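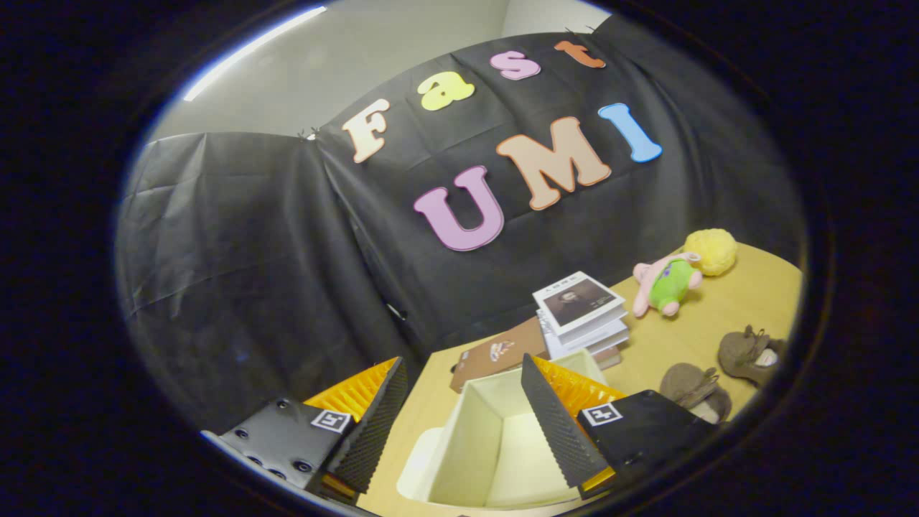 Figure 2. Foam letters on a black sheet.

4.1 Sample

We surveyed 209 households in Skotton in November on how they store things in small flats. Most kept shoes near the front door - often in open boxes.

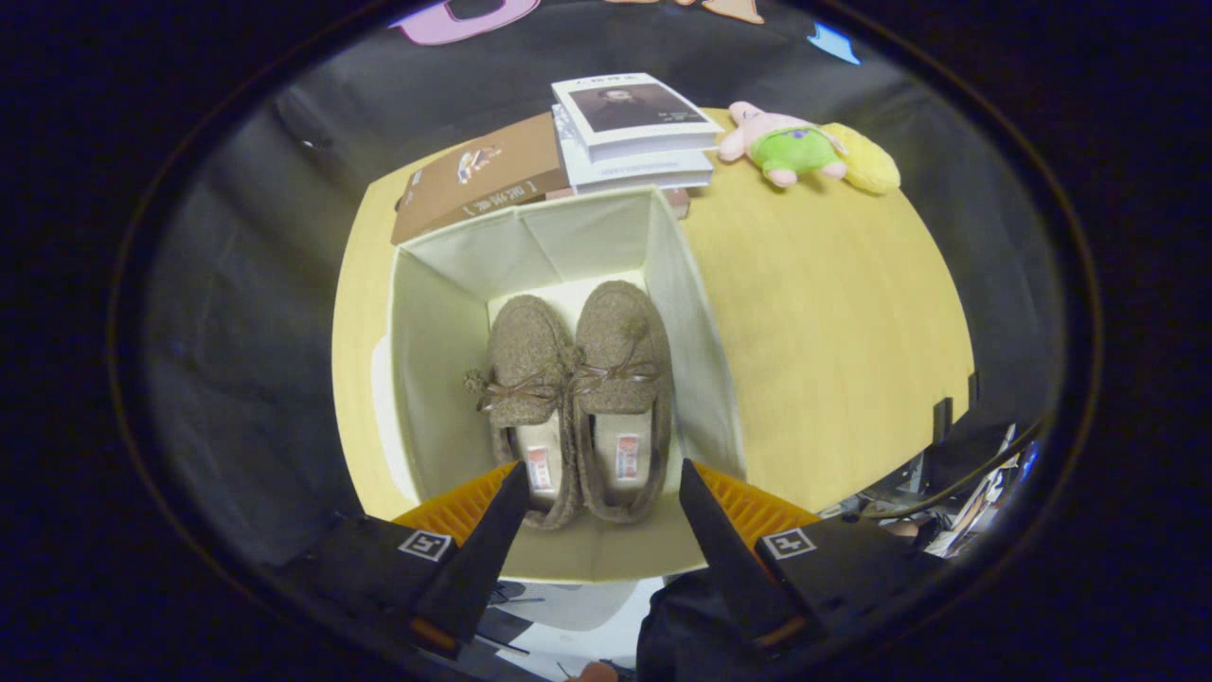 4.2 Measures

Each household filled in the Rieger clutter scale, which has 60 items, and then drew a plan of its hallway.
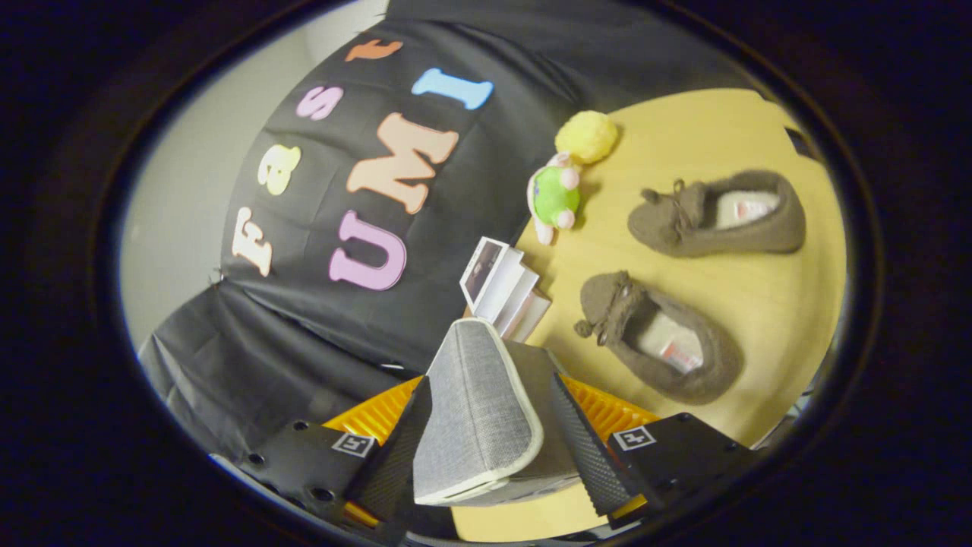
Who filled in the scale? The adult who did most of the tidying.

Plans were scored twice, and the two scores were averaged.
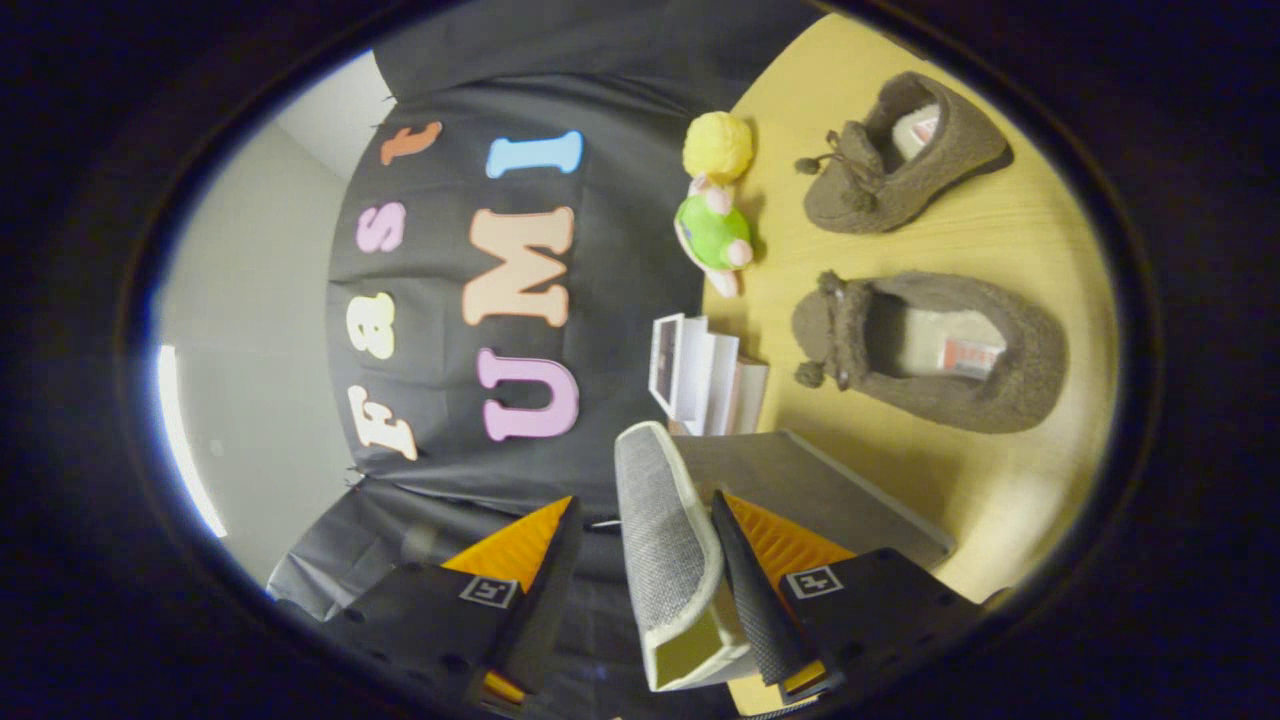
4.3 Limits

Houses with a garage were left out.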